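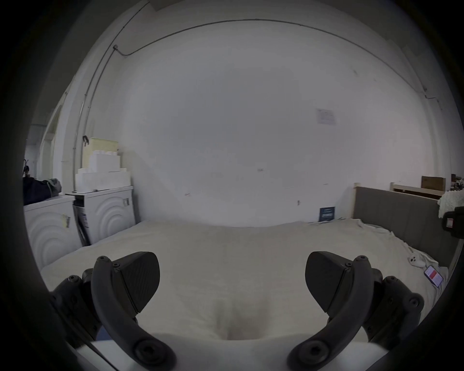
Streets and Neighbourhoods Team: Shared Equipment

Home Equipment Bookings Permits Notices Contact

Fallura 600 residents' noticeboard

The Fallura 600 is a post-mounted, lockable noticeboard for pavements, verges and the edges of small public gardens. It is supplied to residents' groups, street associations and allotment societies within the district under the shared equipment scheme. The board remains the property of the team. The group named on the permit holds the keys and decides what goes in it, within the display rules given further down.

It replaces the older Adus board. Existing Adus boards stay in service until their doors or locks fail, and are not exchanged on request. Adus keys don't fit the Fallura lock.

Construction

The case is folded aluminium, powder coated in dark green. Grey can be ordered where a conservation officer asks for it. Corners are welded and ground flush. The door is hinged on the left and opens to a stay, which holds it clear of the reader's head while notices are being changed. Glazing is clear polycarbonate with a hard coating on the outer face.

The back panel is steel faced with a pale grey fabric and takes magnets or pins. Staples should not be used. They pull through the fabric and leave rust marks by the second winter.

Dimensions

Case width: 600 mm
Case depth: 85 mm
Post section: 100 mm square
Header height: 200 mm

The header carries the name of the street or area in raised lettering, on one side or both. Up to two lines of text can be set. Lettering is ordered with the board and can't be altered afterwards, so please check spelling against the street register before the form is sent. Apostrophes follow the register, including where the register differs from the street sign.

Posts

Single-post and twin-post versions are available. The single post suits a narrow verge but needs a deeper foundation. The twin post is the usual choice on grass. Both are galvanised before coating. A root-fixed post goes straight into concrete. A flange-fixed post bolts to an existing slab, which has to be inspected by the team first.

Where the board stands beside a wheelchair route, the lower edge of the case must have the tapping rail fitted beneath it. The rail is included in the supply price and only needs to be ticked on the form.

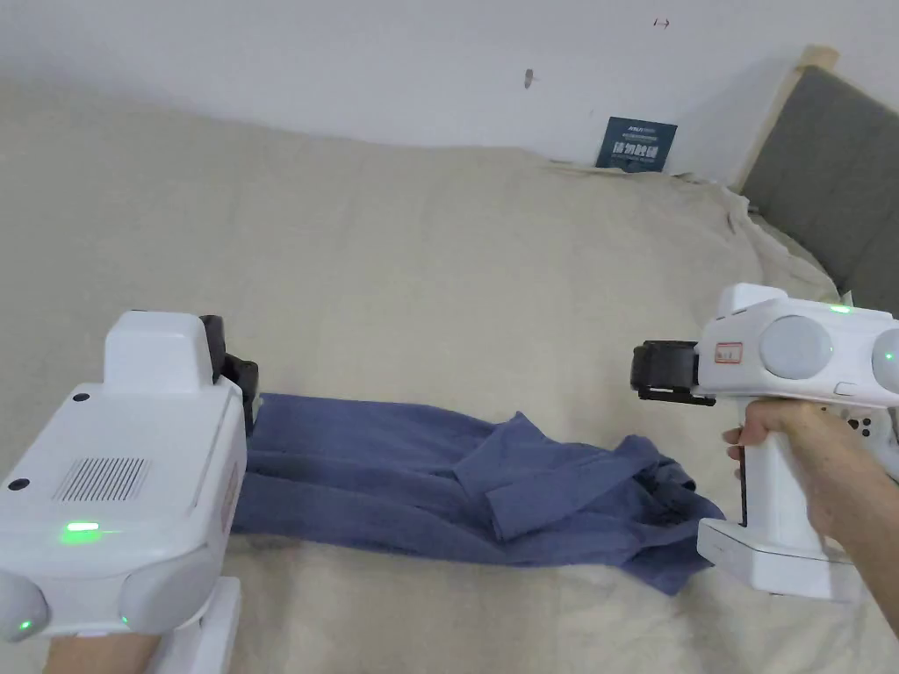

Blue long-sleeved garment on a beige duvet.

Siting

A board may not be placed within the sight line of a junction, in front of a ground-floor window, or over a utility cover. The team carries out a service search before any digging. Groups should mark their preferred position with a peg or chalk cross and name a second position on the form in case the first is refused. Refusals are most often due to shallow cables.

Boards facing south fade paper quickly and can mist on the inside in spring. A north or east aspect is preferred. The two drain slots in the base of the case must be kept clear, and the vent strip at the top should not be taped over to keep insects out. A replacement mesh is available for that.

Trees and hedges near the board are the responsibility of whoever owns them. Low planting at the foot of the posts is allowed under the verge planting permit, which is a separate application.

Lock and keys

The door has two cam locks operated by the same key. Three keys are issued with each board. Further copies must be ordered through the team, as the blanks are restricted. A lost key should be reported, but the barrels are changed only if the group asks for it and pays for the parts.

Graphite powder is the correct lubricant. Oil collects grit and will stiffen the cam.

Display rules

At least one third of the panel must be kept for public notices: planning, road closures, waste collection changes and meeting dates. The rest is at the discretion of the group. Paid advertising is not permitted. Notices from local clubs, lost pets and small items offered free are all acceptable. Election material may be shown only if it comes from the returning officer.

Out-of-date notices should be removed monthly. If a board has carried nothing current for two inspections running, the permit is reviewed and the board may be offered to another street.

Care

Wash the glazing with warm water, a little washing-up liquid and a soft cloth. Solvent cleaners, including most graffiti removers, will cloud polycarbonate within minutes. The coated case will stand a citrus-based remover if it is rinsed off promptly. Scratches through to bare metal should be touched in with the small bottle of paint supplied in the key envelope.

Parts in stock: door stay, vent mesh, cam lock pair, header blank, fabric back panel, magnets. The Drorkura solar light bar can be fitted under the header of any Fallura board. It can't be fitted to an Adus. 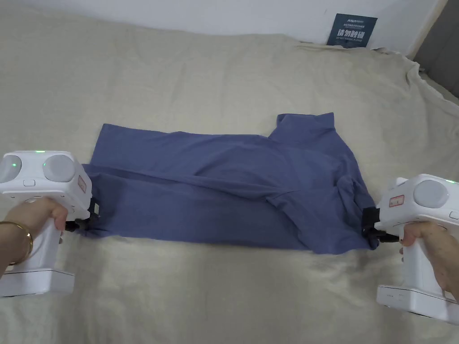 Ásdís Lauritsen writes that on their twin-post board the door stay worked loose twice in the first year, and that a nylon washer behind the bracket cured it. She would also like the header lettering to be larger, as it can't be read from the far side of Değirmenci Road.

The washer has been added to the fixing pack. Groups with earlier boards can collect one from the equipment store. Lettering size is fixed by the height of the header and will stay as it is for the present.

Ordering

Boards are made to order in two batches a year, and the next batch closes in October. The form needs two signatures from different households, a sketch of the position and the exact header text. Questions about siting and permits go to Grethe Þórarinsdóttir at the Streets and Neighbourhoods desk.

Page last checked: Monday, August 9, 2021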